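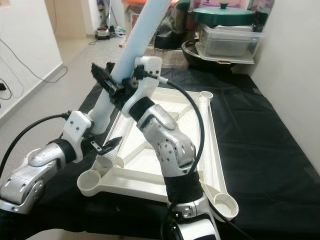
I have been trying to leave my old photo app since December, and last night I finally did it. It had been with me through three phones and a great many holidays, and I felt rather sentimental pressing the button. The new one is called Zuvik, and what won me over was its search box, which lets you type what you remember about a picture instead of scrolling until your thumb aches. I typed "pale blue tube", not expecting much, and up came exactly what I had in mind. The old app would have offered me every swimming pool I have ever stood beside.

I should say that I am not a natural changer of apps. I still had Mululico on my home screen long after everyone I know had gone elsewhere, mostly because I liked the little orange icon and knew where the buttons were. But they put the price up, and then they moved the albums into a menu inside another menu, and then one morning it asked me whether I would like to share my "memories" with people I had once emailed about a sofa. I would not.

It was Zsolt Katona who put me on to Zuvik, in a comment under my last post (thank you, Zsolt, and yes, I did read the whole thing, even the part about file formats, though I had to make a pot of tea first). He said the search was good and the rest was plain, and I think that's fair. There are no filters to speak of, no stickers, and nothing that turns your face into a dog's. You get your pictures in date order, you get your albums, and you get the box at the top.

Moving everything across took most of an evening. The free plan lets you keep 1,000 pictures, and I had a good many more than that, so there was some pruning to be done before I could start. I got rid of 390 without a pang, nearly all of them screenshots: train times, recipes I never cooked, a parking sign in Cornutholm that I must have photographed to prove something to somebody. After that it got harder. I kept 71 pictures of the same cat, and I would do it again.

The search does have its off days. Asking for "birthday" gave me a lovely run of cakes and also a casserole. Asking for "Mum's garden" gave me gardens in general, which I suppose is reasonable as it has never met my mum, but you can put a name to a place and it learns after that, or it seems to. Colours work very well. So does weather, oddly enough, and I spent far too long typing "fog" and "snow" and going back over walks I had forgotten taking. It was past midnight when I looked up.

One grumble, and it's a proper one. When you first open the app it wants your contacts, your location and your microphone, one after another, and the button for saying no is in very small grey letters. I said no to all of them and everything still works, so I can't think why it needs to ask. I have written to tell them so. I've also left the automatic backup switched off until I understand where the copies go, and if any of you have got to the bottom of that, please do leave me a comment.

Bodnár, the other one people keep recommending, I tried for a single afternoon. It is very handsome and I couldn't work out how to delete anything. Perhaps I'll give it another go when the weather is bad and I'm feeling patient.

For now I'm staying put. The paid plan has a trial of 13 days, so I shall use that to see whether the shared albums are any good, and my sister has promised to be the other half of the experiment as soon as she remembers her password.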